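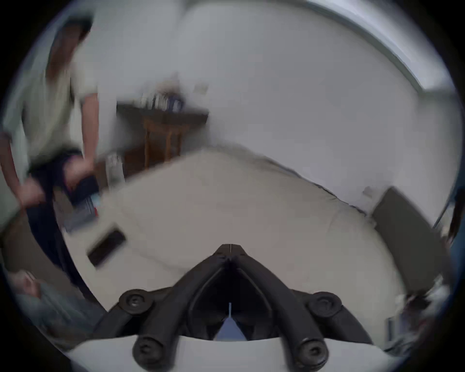

Bedroom, side table end. White bedding on.

Droretti wrote:
Slowly getting this bedroom sorted, friends! The little wooden side table is staying (I love those turned legs far too much), but I can't decide what should live on top of it. My heart says reading pile, my elbows say trouble.

Stillico wrote:
Oh, keep the table, please! I'd clear the top down to a lamp and one book, though - mine was a dust farm until I did that in August.

Abreu_1317 wrote:
Have to disagree with Stillico, with love. A bedroom wants a good row of things to read, and one book is a hotel room. Get a pair of bookends and enjoy it.

Stillico wrote:
Abreu, you dust it then :)

Droretti wrote:
Ha, bookends it is, and I'll report back after I've found some. Thank you both!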